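**Random tensors, casting to int, and why my tests fail on one machine only**

**fudar_paddock** wrote:

Hi all, hoping somebody can set me straight before I lose another evening to this. I've got a little data loader that makes up fake batches for testing, nothing fancy, and it seeds the generator at the top of the file, makes a random float tensor, scales it and casts it to int. On my laptop the numbers come out the same every single time. On the desktop at work (same script, same seed, same version of the library as far as I can tell) they're the same every time too — but they're different from the laptop's.

 torch.manual_seed(800)
 device = "cuda" if torch.cuda.is_available() else "cpu"
 x = (torch.rand(2000, 200, device=device) * 100).int()

My tests compare against a saved file, so on the desktop they all fall over. I thought the whole point of a seed was that you got the same numbers back. What have I missed?

---

**Skever** wrote:

G'day and welcome. You haven't missed anything silly, this one catches plenty of people. I'd bet a decent lunch that the laptop has no graphics card and the desktop does. Your second line picks the device for you, and the CPU generator and the CUDA generator are different animals. The seed gets handed to both, but what they do with it afterwards is their own business.

Make the tensor on the CPU and then move it across:

 x = (torch.rand(2000, 200) * 100).int().to(device)

Try that and let us know how you go. It's a small tensor so you won't notice the copy.

---

**fudar_paddock** wrote:

You beauty, that was it! Laptop is CPU only, desktop has a card in it. I moved the `.to(device)` to the end and the saved file matches on both now. I'm a bit embarrassed at how long I spent reinstalling things, and I even went through the driver notes with a cup of tea thinking it'd be something deep in there.

---

**todorova_j** wrote:

Glad it's sorted, but can I put in a gentle word of disagreement about the approach? I don't think you should be comparing random numbers against a saved file at all. It works today, and then one day somebody upgrades the library and the stream changes underneath you. The docs are quite open about not promising the same results across releases or platforms. I've been bitten by this twice, the second time in August when half our team was away and I was the lucky one left to work out why everything had gone red.

What I do now is generate the batch once, save it, and have the tests load the saved batch as their input. Then the random generator isn't part of the test any more, and you're checking the loader and what comes after it, which I think is what you wanted in the first place.

Also, and sorry for going on, if you want whole numbers just ask for them. `torch.randint(0, 100, (2000, 200))` reads better than multiplying and chopping, and you don't have to stop and remember that `.int()` truncates towards zero. Do watch the type though, you'll get int64 from randint by default, where `.int()` gives you int32.

— Jasmina Stoyanova

---

**Skever** wrote:

I'll push back a little on that, Jasmina, in the friendliest way. Saving the batch is lovely until the shape changes, and then you've got a folder full of stale files and you can't remember which script made them. For a hobby-sized project I'd sooner pin the library version, seed on the CPU and regenerate. If it breaks on upgrade, well, that's a good reminder that you upgraded something.

Agree completely on randint, though.

---

**Cludow** wrote:

I'm somewhere in the middle, if that's any use. I keep one small saved batch, checked in next to the tests, and everything else I check by its properties: right shape, right dtype, all values from 0 to 99, labels in the range they should be. Those checks don't care which generator you used or what colour your motherboard is. The more I lean on them the less I find myself staring at big printouts of numbers.

One thing to add for the original poster. If you end up with more than one thing drawing random numbers, give each its own generator:

 g = torch.Generator().manual_seed(2000)
 x = torch.randint(0, 100, (2000, 200), generator=g)

Otherwise adding one innocent `rand` call up top shifts everything that comes after it. I spent a whole rainy afternoon on exactly that, and the culprit was a debug line I'd added myself that morning.

---

**todorova_j** wrote:

Oh, the separate generator is a good tip, I should've said that. And Skever, fair enough about the stale files — I keep the little script that makes the batch in the same folder as the batch, which mostly saves me, but I do have to be strict with myself about it.

We'll have to agree to differ on the upgrade thing. I like my surprises in the tin at Christmas.

---

**fudar_paddock** wrote:

Thanks everyone, this has been far more helpful than I'd any right to expect. I've gone with Cludow's way for now: randint with its own generator, one saved batch, and property checks for the rest. I also found a spot further down where I'd called `.view()` on something I'd transposed, so that's fixed with a `.reshape()` while I was in there. Next job is swapping the made-up batches for proper pictures, so expect me back with a question on resizing before too long.
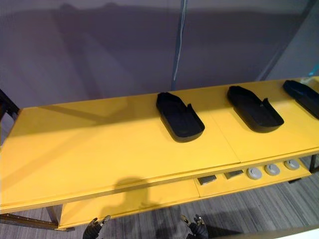
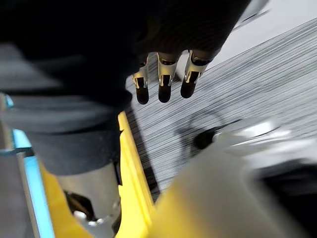
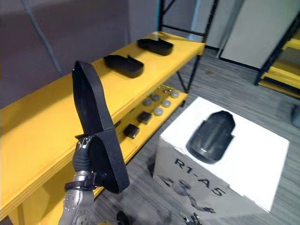 *Last one: black insole held upright in the gripper, yellow shelving behind.*

---

**Skever** wrote:

Good on you. Start a fresh thread for the resizing and have a look at how your loader orders height and width before you do, it'll save you some grief. I'll keep an eye out for it.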